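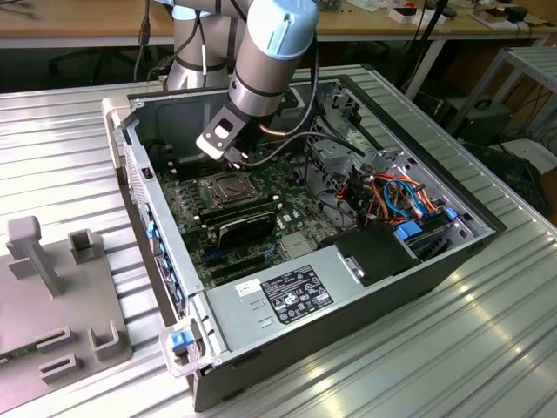
How many examples does a learning system need before it can place a part inside a computer?

It depends on how much the examples differ from one another. For the single task used in this unit, the set holds 330 recorded attempts, and a system trained on it copes fairly well with small changes in where the case is lying. It copes badly with a case it has never met. More recordings of the same case in the same position would do little for that.

Unit 4: Gathering examples by demonstration
Vutimdale course in practical automation

These notes go with the second lab session. Read them before you come. The lab sheet has the safety rules and the sign-in procedure, and they are not repeated here.

1. What counts as an example

An example, for our purposes, is one complete attempt at one task, from the moment the arm leaves its rest position to the moment it returns there. We call this an episode. An episode contains the camera pictures, the joint angles of the arm, the opening of the gripper and the commands that were sent. All of these carry a time stamp from the same clock. If the clocks disagree, the pictures will show the arm in one place and the joint record will put it in another, and the system will learn the wrong link between the two.

Each episode also has a short written label saying what was attempted. Use the wording on the task list. "Put the module in the slot" and "insert memory" may mean the same thing to you, but in the file they are two separate tasks.

2. Why desktop computers

A desktop tower is a useful object to practise on. The parts are made to come out and go back in, the openings are narrow, and there are cables in the way. Power supplies, drive bays and cards all take up room that the arm might otherwise use, so the approach matters as much as the final push.

Memory slots and processor sockets also leave little room for error. A module that is slightly tilted will not seat. On the Solanki task list, insertion is therefore split into four stages: approach, align, press, release. You will mark these stages afterwards in the viewer, not while recording.

3. Varying the starting conditions

The commonest fault in student sets is that every episode begins in the same way. The system then learns the route by heart and pays little attention to the cameras. Between episodes, change something small. Shift the case, turn it by a few degrees, or begin with the gripper higher or further to one side. Loose cables may be moved too, as long as they stay clear of the board.

Change one thing at a time and write it in the log. Leave the cameras alone. If a camera is knocked, stop, note the episode number and run the calibration again before going on.

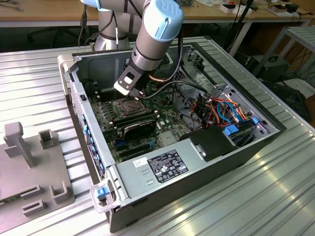 The same applies to the parts holders. If the plate beside the case is moved, its new position must go in the log, and the next few episodes should be checked in the viewer before you record a longer run.

4. Failed attempts

Keep them. Mark the episode as failed and give the stage at which it went wrong. A missed slot followed by a clean recovery is worth having, as it shows the system how to get out of trouble. What we do not want is a failure marked as a success. In last year's set, 11 episodes had been labelled wrongly, and finding them took most of an afternoon.

Throw an episode away only if the recording itself is damaged: missing pictures, a gap in the joint record, or a hand in view of the camera during the attempt.

5. Checking your set

Before handing in, open the set in Prernalora and do the following.

Play the first and last episode of each run at normal speed.
Look at the starting pictures side by side. If they all look alike, go back to section 3.
Check that every episode has a label and a result.
Compare the lengths. A very short episode has usually been cut off early.

Save the set to the Drukico folder under your group number. Do not rename single files, as the index will no longer find them.

6. For the next session

Write half a page on this question: if your group could record only one more run, what would you change about the starting conditions, and what would you expect the system to do better as a result? Bring it on paper. We will use the answers to choose the test positions.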